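Cuaderno de taller, 12 de septiembre de 2024
Jornada de puertas abiertas, demostración de manipulación doméstica

Preparación. Arranque del controlador sin avisos. Cero de la muñeca repetido dos veces; la primera quedó con un desvío visible en el eje de giro. Guion Kornari cargado en la versión 9, con el límite de velocidad de visitas. Apertura de pinza calibrada a 639 cuentas. Angus Henare lleva el mando y yo el registro.

Tarea A, objetos sobre madera. Aproximación desde arriba, dedos a ambos lados del objeto blanco redondo, pinza abierta y cierre por fuerza. 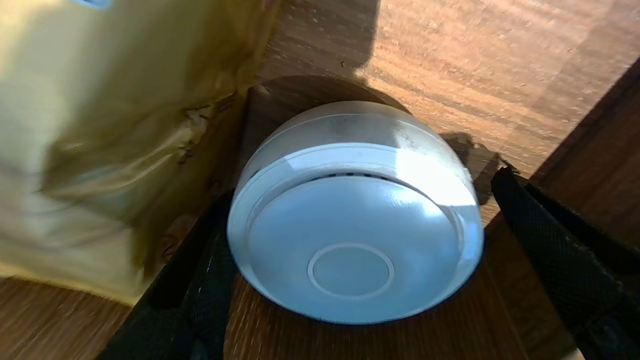

El umbral de fuerza sigue siendo el de Seltley y para carcasas lisas lo veo alto. Propongo bajarlo un escalón y dejar el cierre lento en los últimos milímetros. Queda pendiente filtrar los reflejos de la cámara de muñeca: con superficies brillantes la estimación de profundidad salta y el planificador recalcula sin necesidad.

Tarea B, mesilla redonda con cajón. La dificultad está en el espacio entre el mueble y la cama. Con el cajón abierto, la guía metálica lateral entra en el volumen de colisión y hay que declararla como obstáculo aparte. Pinza cerrada en todo el tránsito. 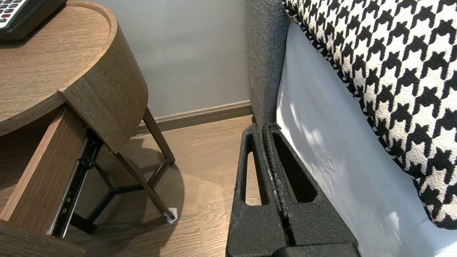

Tullio Sorrentino objetó que el margen de colisión alrededor del cajón es excesivo y que en Tapsell trabajan con la mitad. Le contesté que con público delante no lo toco. Insistió en medirlo otra vez en octubre, sin visitas, y me parece razonable.

Preguntas de los asistentes: tiempo de ciclo, qué pasa si se corta la red (parada con frenos, sin soltar) y si el modelo distingue un cajón de una puerta. A esto último respondí que depende del conjunto de entrenamiento; hasta 735 episodios en la versión que enseñamos, pocos de ellos con puertas.

Tarea C, tránsito bajo junto a la mesa redonda, a poca altura del suelo. Los cables son el riesgo: uno fino por la pared, otro en espiral en el borde de la mesa. Zona de exclusión dibujada a mano en el mapa.

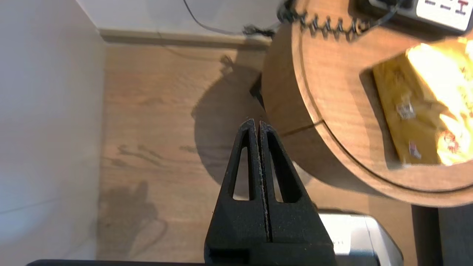
Harstead · Grupo de Manipulación · Cuaderno de taller

Pendiente:
Revisar el registro 564, tiene un hueco en las marcas de tiempo.
Limpiar el polvo de la junta entre dedos antes de volver a calibrar.
Pasar la zona de exclusión al fichero de configuración; ahora solo está en el portátil de Angus.
Pedir a Seltley la tabla de fuerzas completa.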